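3.2 Portioning from the opened bag

Dry food in the Granley household set was stored in its original packaging and portioned by scoop. Mixed products were kept in the set alongside plain kibble, as their components differ in size and density and may separate during storage. Figure 5 shows one such product.

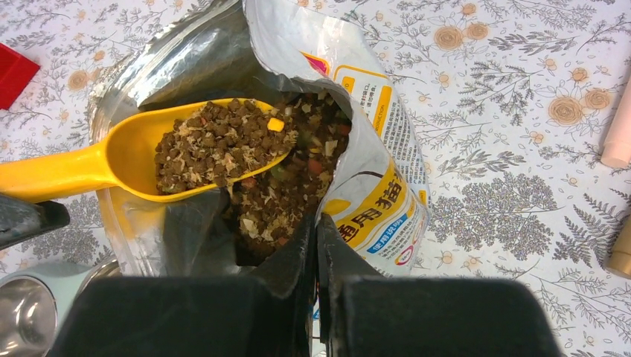 Figure 5. Scoop loaded with mixed dry cat food in an opened, foil-lined bag.

The heap on the scoop contains small dark brown kibble and pale shredded flakes. Portions were weighed on a kitchen scale with a resolution of 2 g – finer than the household task requires – and each product was sampled 22 times. Bags were refolded between samples but not shaken.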